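Why I still shop without a list

My sister plans her meals a fortnight ahead and I love her, but I couldn't live like that. Half the fun of a supermarket is wandering about with no idea what's for tea! When the big one in Reltbridge opened last September I spent 240 minutes in there over three visits, and came home with two dinners and a lot of snacks.
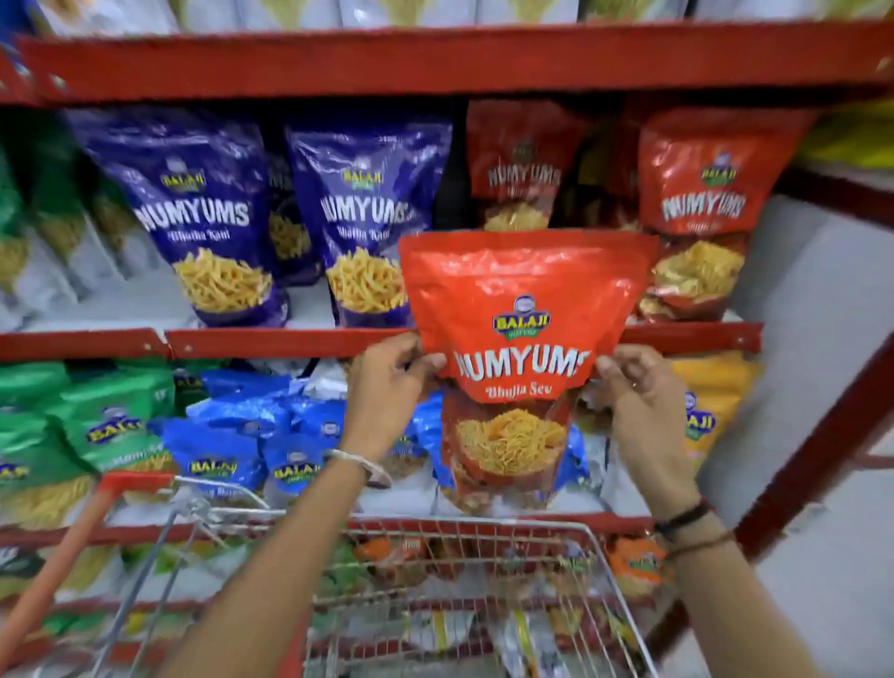

People say a list saves money, and I'm sure it does if you're the sort who sticks to it. I never am. I write 'onions', forget the onions, and then feel told off by a scrap of paper all evening. Without one I look at what's fresh, what's reduced, what I haven't tried before – and I cook better for it.

My neighbour Mechthild thinks this is madness (she has four kids, so fair enough). But if it's just you and a hungry other half, leave the list at home for once and see what you fancy.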